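The Milkshake That Ate August

Every August the town of Gornimton loses its head over a milkshake.
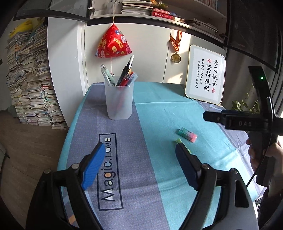
The shake is plum and burnt honey, and Prusden, the dairy bar by the bridge, sells it for one month only. Last summer it sold 4,000 of them, in a town where people claim not to like plums.

Krum Kadrić came up with it after a neighbor left a crate of fruit on his step and drove off before he could refuse it. His first batch tasted like cough syrup. His second tasted like better cough syrup. Then he scorched the honey while arguing on the phone, poured it in out of spite, and had a line out the door by the weekend.

I spent the rest of the year trying to make one at home. Roast the plums until they slump, cool them, then blend with vanilla ice cream and very little milk - less than you think, and then less again. The honey should go the color of an old penny. Mine went the color of the pan.

Kadrić won't share his timing. He did offer me a job pitting plums, at 99 cents over what he pays his nephew. I start in August.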